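*Last fiddled with in January, mostly the bit about tubes.*

# Questions people ask me about riding to work

I've been commuting by bike for long enough that people at work send me their mates, and their mates send me emails, and I end up typing the same replies at eleven at night. So I've put them all on one page. I'm not a mechanic and I don't race. I ride to an office job and home again, year round, on a bike that cost less than my fridge.

If your question isn't on the list, email me and I'll get to it when I get to it.

## How far is too far?

Depends on you, sorry. My run is a bit over half an hour each way and I reckon that's a lovely length – long enough to wake up properly, short enough that I don't need lunch when I arrive. I know a bloke who does double that and a woman in accounts who does ten minutes and still counts herself as a cyclist, which she is!

If you're not sure, ride it once on a Sunday morning with no bag and nowhere to be. Take your time, have a coffee at the other end, ride home. You'll know by the time you're back in the driveway whether it's something you could do on a workday.

And you don't have to do it five days a week. I started with one day and stayed on one day for most of a year.

## What bike should I get?

The one in the shed, if there's one in the shed. Pump the tyres up, oil the chain, get somebody at the local shop to look over the brakes. If it fits you and it stops, you're away.

If you're buying, I'd look for these before anything else:

- mounts for a rack (check the frame near the rear axle, not every bike has them)
- room for mudguards, with the tyres you want to run
- gears low enough for the worst hill on your way home, when you're tired
- brakes you can work with cold hands

Mine's a Faro, second-hand, with a dent in the top tube from before my time. I paid $399 for it and I've replaced nearly everything that moves. People get sniffy about the colour (it's a sort of mustard) but I can find it in any bike rack in the city, so who's laughing.

## Do I need an e-bike?

Need, no. Want, quite possibly. I borrowed my sister's for a week when my knee was playing up and I grinned the entire way up the hill behind the hospital. If a motor is what gets you out the door then get the motor. The only things I'd ask about first are where you'll charge it, where you'll lock it, and whether you can lift the thing up your front steps. Hers is a beast. I had to have a little sit-down.

## What about rain?

The most common question by a mile, and the one where my answer disappoints people. You get wet. Some gear makes you less wet, and some gear moves the wet from outside to inside, and after a few winters you stop fussing.

What I wear depends on how warm it is. In a summer downpour I don't bother with a jacket at all, I just carry dry clothes and towel off when I get in. In the cold months I wear a proper cycling jacket, with the long tail at the back, and overtrousers if it's really coming down. I like a jacket with zips under the arms, opened all the way, even when that seems mad.

Mudguards matter more than the jacket, in my opinion. Full-length ones, with a flap at the bottom of the front one. I ran a season with those little clip-on things and had a brown stripe up my back the whole time, and soggy shoes, and a filthy chain.
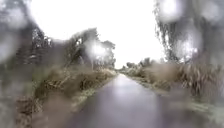

Shoes are the other thing. I've tried overshoes, I've tried plastic bags inside the shoes (sweaty, crinkly, I don't recommend it), and where I've ended up is wool socks and a spare pair of shoes under my desk. They live there. My boss has stopped commenting.

For braking, give yourself more room than you think you need, and if you've got rim brakes, squeeze them lightly a bit before you want to stop so the pads can wipe the rims. Painted lines, metal covers and tram tracks are all slippery as anything, so cross them upright and don't brake or turn while you're on them. Leaves too, especially once they've gone to mush.

## Does the bike mind the rain?

A little. Wipe the chain with a rag when you get home and put some oil on it once it's dry. That's ninety per cent of it. I keep an old tea towel hanging off the pedal of the kids' scooter for exactly this and it takes me less time than finding my keys.

If you've got a leather saddle, put a cover on it. If you've got a cheap plasticky saddle like mine, carry on.

## What do I carry my stuff in?

A pannier. I did backpacks for years and had a sweaty back for years. I've got a single Zoken pannier that goes on the left side, roll-top, and it's swallowed a laptop, a change of clothes, two litres of milk and once a cooked chook. People worry about riding lopsided with only one bag but I've never noticed it past the first corner.

I do still put the laptop in a sleeve and then a dry bag inside the pannier. That's probably overkill. I had one bad experience with a leaking drink bottle – from the inside, no less – and I'm scarred.

## I don't have a shower at work. Is that a dealbreaker?

Nope! I didn't have one for my first job and got by on a flannel, a sink and a can of deodorant. The trick is to ride slower than you want to for the last ten minutes. You arrive cooler and stop sweating sooner. Leave early enough that you're not rushing, and don't put the work shirt on the second you get through the door. Stand about in a T-shirt and answer a couple of emails first.

For hair I have no advice. I have very little hair.

## Lights?

Yes, front and back, and charged. I run mine in the daytime as well. My front one's a Sang and I've dropped it down a stairwell with no ill effects, so I'm fond of it. Angle it down a bit so you're not blinding the people coming the other way. If you've got one of those strobey flashing modes, please, please leave it off on shared paths.

Carry a tiny spare for the back. Mine's the size of a coat button and lives in the tool pouch. Tail lights love to die on the darkest evening of the year.

## What's in the tool pouch?

- one spare tube, the right size (check the side of your tyre, then check the box)
- 2 tyre levers
- a multi-tool
- a mini pump
- a pair of thin rubber gloves
- a ten dollar note, which has bought me more bus tickets than I care to admit

I used to carry a patch kit as well, and I still patch tubes, but at home at the kitchen table where I can swear in comfort. By the roadside I just swap the tube. Before you put the new one in, run your fingers carefully round the inside of the tyre and find whatever caused the flat. I skipped that step once and was walking again by the next set of lights.

Practise it in your lounge room before you need it. Back wheel as well as front.

## How do I lock it up?

With a D-lock, through the frame and the back wheel, to something bolted into the ground. Give the thing you're locking to a good wobble first. I leave my heavy lock on the rack at work overnight so I'm not lugging it back and forth, which is fine where I am, though ask before you do it.

Take your lights and anything else that pops off with no tools. Write down the serial number from under the frame, too, or take a photo of it. Mine ends in 713 and I only know that off by heart because I once spent an afternoon on the phone to an insurer.

## Road or path?

I mix them. My rule is that I'll add five minutes to avoid one horrible intersection. The quickest line on the map is usually whatever the cars are using, and a street or two over there's often something much nicer with speed humps and a cat.

On shared paths, slow down for people, ring the bell early and say thanks. Dogs on long leads and toddlers go wherever they like, so pass them at walking pace.

Arnulfo Palomino, who I ride in with now and then, rides the main road the whole way and thinks I'm soft. He beats me by four minutes. Good on him.

## Is it cheaper?

For me it is, once I stopped buying things. The first winter I spent $303 on clothing and the only bit I still wear is the gloves. Also I eat a second breakfast now, and pastries aren't free.

## What's the Fladilska thing you keep mentioning?

It's a cap! A thin one with a short peak that goes under the helmet. It keeps the rain off my glasses, and if you wear glasses you'll understand why I go on about it. Any peaked cycling cap will do the same job. Wash it more often than I do.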